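Zesavside, September 23, 2026 – Borkowska has published a code of practice for recording household handling tasks with hand-held grippers. It covers work on beds, tables and floors in occupied homes, and applies to all recording sites from the end of the month.

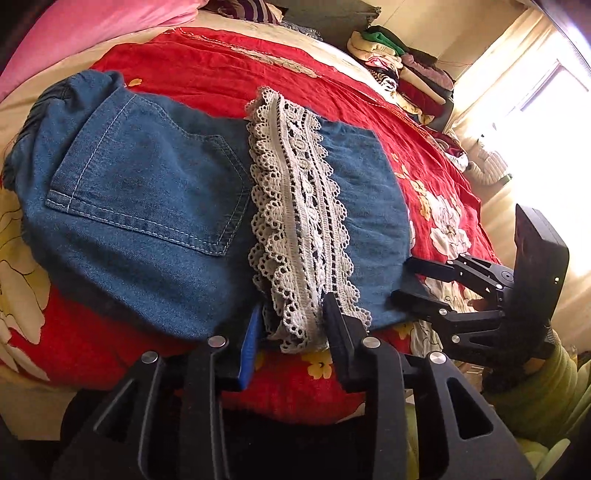 The code has 14 rules. Operators must check finger pads and pivot screws before each session and close the jaws slowly on lace, elastic and other trim. Sessions are limited to 30 minutes, followed by a break. Residents must agree in writing to each room used – consent for one room does not cover the next.

Urthorpe, which reviewed the draft, asked for clearer wording on personal belongings. Clothes and bedding may be handled only if the resident has agreed to it, and any damage must be reported within two days.

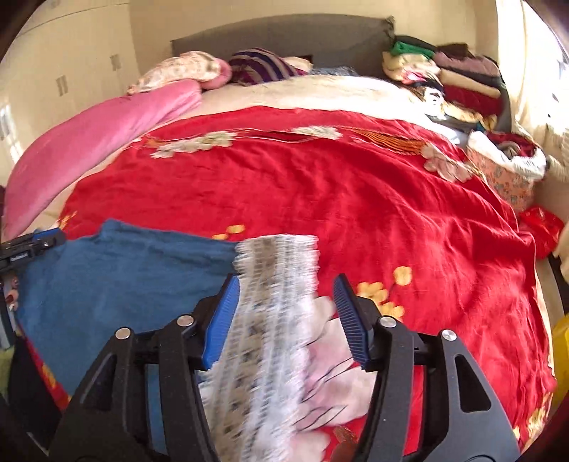 Failed grasps stay in the record and are labeled as such. The rules draw on over 400 sessions run under the Pralton pilot. Borkowska will review the code every two years. Copies are free on request from its Zesavside office.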